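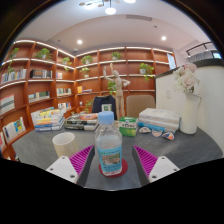 ### 3.2 Surface layout and the placement of drinking vessels

The Galden room was furnished as a shared reading desk, with books, a vase of flowers and small loose items kept toward the rear of the surface. The front of the desk was treated as the active zone. Within this zone two items were of interest: a bottle of water and a cup. Both are moved often in ordinary use, and both carry a risk to the paper goods stored behind them.

Placements were coded with the Plidero scheme, which assigns each vessel a zone (front, middle or rear), a side, and a support condition. A bottle was coded as supported when its base rested on a coaster and as unsupported when it rested directly on the desk. Bottles held above the surface were given a separate code and left out of the distance measures. In total, 1367 placements were coded, of which 124 were set aside as ambiguous - most of these involved a base hidden by another object.

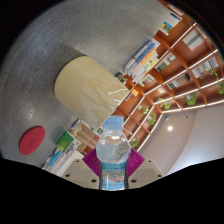 *Trakura Working Group on Domestic Surfaces*

Coaster and vessel were coded independently. A coaster with no vessel on it remains an object on the desk and takes up usable area, so it was retained in the layout record. The cup was coded by the same rules, although its open rim made its contents a second variable. Fill level was not estimated for either vessel.

Rear-zone items were grouped by type. Stacked books formed the largest group by footprint and were treated as fixed for the length of a session. Cartons and small flat items were treated as movable. The vase was coded as fixed, but its clearance was measured from the outermost bloom and not from the base, as the flowers extend well past the rim.
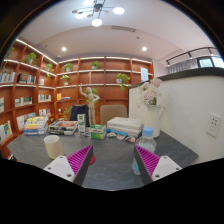 **Figure 5.** Desk with open front zone; bottle at right, cup at left, books and cartons at rear.

Layouts of the type in Figure 5 were coded as side-loaded. The Atallah index was computed for the front zone only, at a grid spacing of 2 cm.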